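Plenia College, Visual Communication
Unit 8: Tone and edge in dark subjects
Handout by Timo Grube, January 2020

8.1 Purpose of the unit

This unit deals with the drawing of dark objects: cast iron, coal, black cloth, unlit interiors. Students should have finished the exercises on the grey scale in Unit 7. Bring one sheet of heavy paper, three pencils (HB, 2B, 6B) and a putty rubber. Charcoal is not needed until Unit 9.

8.2 Local tone and lit tone

Local tone is how light or dark a surface is in itself. Lit tone is what reaches the eye once light and angle have acted on it. A sheet of white paper in deep shade may be darker to the eye than a black shoe in sunlight. Beginners tend to draw local tone, and a black object then becomes a flat patch with an outline.

We use a scale of 16 steps, where 1 is bare paper and 16 is the darkest mark the 6B will give. A matt black object in even room light seldom needs the whole scale. Most of its surface can be placed between 11 and 15. Steps 15 and 16 are kept for gaps and undercuts.

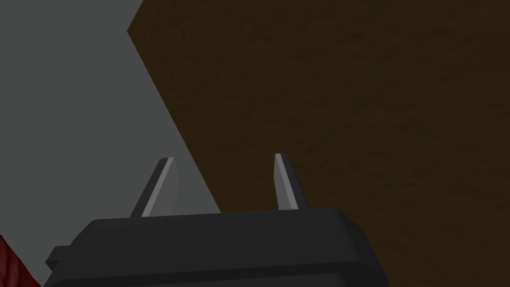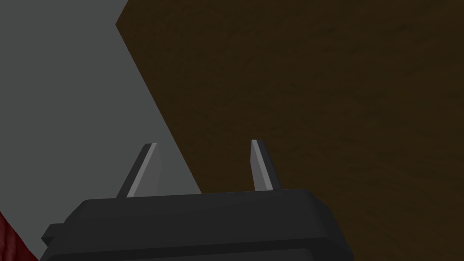
8.3 Edges

An edge between two dark planes is handled in one of three ways: hard, soft or lost. A hard edge is a sudden change of tone. A soft edge is a change spread over a short distance. On a rounded rim there is often a third tone, lighter than both planes, as in the thin band between the top and the front of the charcoal-grey housing in both renders. Leave this band at the start and tone up to it on each side - lifting it out later with the rubber gives a greasy line. A lost edge has no change of tone at all, and no line should be drawn for it.

8.4 Exercise

Set up one matt black object with a single lamp to the left. Allow 60 minutes.

(a) Block in the two largest planes at steps 12 and 14.
(b) Mark every edge H, S or L in the margin.
(c) Add the lit rims, no lighter than step 8.
(d) Spend the last 15 minutes on cast shadow only.

Marking follows the Gustlow scheme: tone 8, edges 8. Outline drawn round the whole object loses all marks for edges.

8.5 Reading

Reuter, chapter on reflected light. The Esier plates are in the print room and may not be borrowed.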